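Folding T-Shirts So They Stay Folded
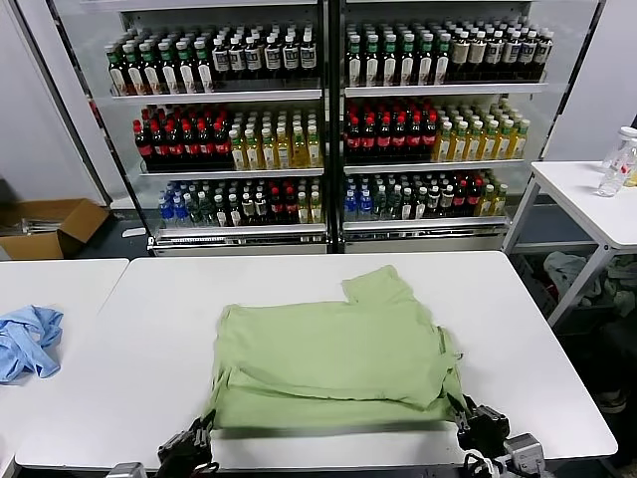

A T-shirt that comes out of the drawer with a crease across the chest was usually folded in a hurry, on a bed or on somebody's knee. Cotton jersey stretches when you pull at it, and a soft surface lets it stretch unevenly. Use a table. A plain hard top like the white one in the photo shows every wrinkle and lets the shirt slide when you need to move it. Keep the shirt you are working on close to you, with the hem near the edge, and leave the unfolded ones somewhere else. The light blue cloth on the second table is in a good spot for that. The pale green shirt has a sleeve sticking up at one corner, and that is the most common thing to fix before you go any further. A sleeve left out makes a lump at the end of the stack, and the whole stack leans.

Before you start

Take shirts out of the dryer while they are still slightly warm, or give line-dried ones a good shake. Turn them right side out. Check that the underarms and the neckband are fully dry — those two places hold water longest and will make a closed drawer smell musty.

The basic fold

Lay the shirt face down and smooth it from the collar toward the hem with flat hands. Bring one side in toward the middle and lay the sleeve back over it so the edge of the sleeve runs along the fold. Do the same with the other side. You now have a long strip, collar at one end. Take the two corners of the hem, one in each hand, and bring them up to just below the collar. Fold once more if the drawer is shallow. Turn it over.

If the hem bunches, hold both corners and pull them gently apart before you set the fold. Pulling from the middle only moves the bunching to the sides.

For a shelf

Fold wide and stop sooner. On an open shelf the shirts can be nearly as wide as the shelf is deep, which means fewer layers and fewer creases. Keep stacks to 8 shirts. Any taller and you will disturb the lot getting one out. Put the folded edge to the front.

For a drawer

Fold smaller and stand the shirts on edge in a row, folded side up. Our middle drawer holds two rows this way. The Neltov drawer dividers work if your drawer is too wide, but a shoe box with the lid off does the same job.

Soft and worn shirts

Old shirts that have been washed many times will not hold a sharp edge. Roll them from the hem up and pack them at the end of the row. Anything with a printed front should be folded with the print outside so it doesn't stick to itself in hot weather.

Ironing afterward

Most T-shirts don't need it. If one has been crushed at the bottom of the basket, mist it lightly, smooth it on the table and leave it for 5 minutes before folding.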